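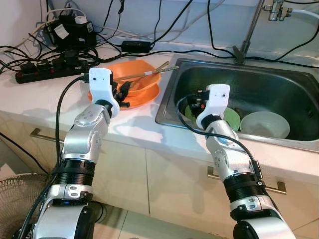
Features News Reviews Subscribe Contact
Features > Automation > Kitchen Services
Search this site Enter keyword Go

A second pair of hands for hire

Lirnau has built its name on leasing equipment to care homes and shared housing. With Dramero, its new two-armed kitchen service, the company turns to one of the least popular jobs in any household: the washing-up.

Customers do not buy the machine. They take out a lease of 18 months, which covers delivery, fitting and all repairs. Both arms end in a plain white gripper, and the system is intended to work at an ordinary counter and sink. Cabinets and taps stay as they are, and crockery of the usual kind may be kept.

Before the service begins, a fitter spends 2 hours at the property teaching the system where plates and bowls belong. Lirnau calls this stage Benona. It may be repeated without charge if the kitchen is rearranged, although tenants must give notice in writing.

The firm states that Dramero will handle up to 70 items in a day. Sharp knives and thin glassware are excluded from the agreement and must be washed by hand. This is a sensible limit, but larger homes may find it restrictive – particularly at breakfast, when glasses make up much of the load.

Pace is the other concern. The arms move with care, and a person in a hurry will finish sooner. Sabatier House, a supported living scheme with 6 residents, has chosen to run the service in the afternoon, when the kitchen is quiet.

Orders open in April. Existing Lirnau customers may add Dramero to their present agreement.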